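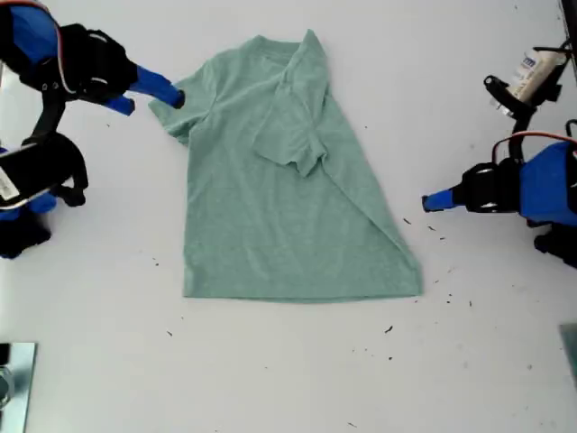

Heather green, short sleeve, crew neck.

Hirton Crew Neck T-shirt, Heather Green
Product code: HT-2462
Range: Undia everyday basics

Summary
Short-sleeved T-shirt in a mid-weight single jersey. Suitable for daily wear, staff uniform, screen printing and embroidery. Sold singly and in packs of 12.

Fabric
Composition: 60% cotton, 40% polyester
Knit: single jersey, combed ring-spun yarn
Weight: 180 gsm
Finish: pre-shrunk, enzyme washed
The heather effect comes from blending dyed and undyed fibres before spinning. Shade can vary slightly between dye lots. Orders that must match should be placed together and the lot number quoted on any repeat.

Construction
Collar: 1x1 rib, 20 mm, with taped neck seam
Shoulders: taped from seam to seam
Sleeves: set-in, twin-needle hem
Body: side-seamed
Bottom hem: straight, twin-needle, 22 mm
Label: tear-away at neck; care label in left side seam

Sizes
Chest figures are taken flat across the garment, 2.5 cm below the armhole, and doubled. Length is taken from the highest point of the shoulder to the hem.
XS: chest 92 cm, length 67 cm
S: chest 98 cm, length 69 cm
M: chest 104 cm, length 71 cm
L: chest 110 cm, length 73 cm
XL: chest 116 cm, length 75 cm
XXL: chest 124 cm, length 77 cm
Tolerance is plus or minus 1.5 cm on chest and length. The fit is regular. Customers between sizes who want a closer fit should take the smaller one.

Colours
The style is made in 11 colours. Heather green, heather grey and navy are held in stock in all sizes. The remaining shades are made to order with a minimum of 235 pieces per colour.

Care
Machine wash at 40 degrees with similar colours. Wash inside out if printed. Do not bleach. Tumble dry on low. Iron on medium, avoiding any print. Do not dry clean.
Expected shrinkage after five washes at 40 degrees: up to 3% in length, up to 2% in width.

Printing and embroidery
Water-based and plastisol inks are both suitable. Cure plastisol at 160 degrees. With pale inks on the darker shades, use a low-bleed white as a base, as polyester dye can move into the print at higher temperatures. For embroidery, use a medium cut-away backing and keep filled areas below 10,000 stitches.
Largest print area, front or back: 35 x 40 cm on M and above, 30 x 36 cm on XS and S.

Packing
Single shirts are sent in a paper sleeve. Packs are banded by size, with one size and one colour per pack. Mixed packs are not available in this range.

Related items
Jayasinghe Long Sleeve T-shirt, same fabric
Grurkari Polo Shirt, 200 gsm piqué
Undia V-neck T-shirt, 180 gsm

Returns
Plain shirts can be returned within 30 days if unworn and unwashed. Printed or embroidered shirts can be returned only if faulty.

Size table last revised 2023-04-03. Garments bought before that revision may measure 1 cm shorter in the body.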